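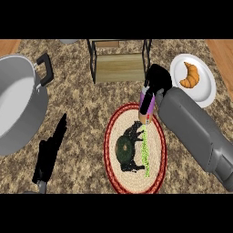
Pouring in Simulation: Where Does the Stream Land?

Hadiza Nwosu, project report, Casbridge robotics software course

What I wanted to do

My project started with one question: can a planner learn to pour grains from a cup into a dish when all it gets is a camera view and the arm's joint angles? I picked pouring because I love how quickly it goes wrong. A few degrees too much tilt, or a lip that sits slightly to the right of the target, and you have green particles all over the placemat.

How the software is put together

There are 2 parts. The perception part, which I named Kikley, finds the cup and the dish and guesses where the lip of the cup is. The planning part, Flastby, takes that guess and works out a path for the right arm, then a tilt speed for the wrist. The left arm holds its pose with the gripper empty. I left it in the planner anyway, as an obstacle, so the paths already account for it.

The table, the croissant on its plate and the big silver pot are clutter. Kikley has to ignore all of them, and the speckled rug made that harder than I expected! My first version kept finding "dishes" in the pattern.

What happened

I ran 83 test pours with the final settings. In 56 of them, most of the grains ended up in the dish. Nearly all the others were misses to the right, with the stream coming down on the placemat beside the dish. I logged the lip position for every miss and found the same cause again and again — Kikley was placing the lip at the center of the cup's rim, so the planner stopped too early.

A fix that helped

Alexiou, my lab partner, suggested moving the lip point as the cup tilts. It took one short function and an afternoon of chasing a sign error. The early pours with it look much better, and I'm so excited to run the full set again.

Still to do

Slow the tilt near the end of the pour, try a narrower dish, and clean up the logging code before I hand over the repository.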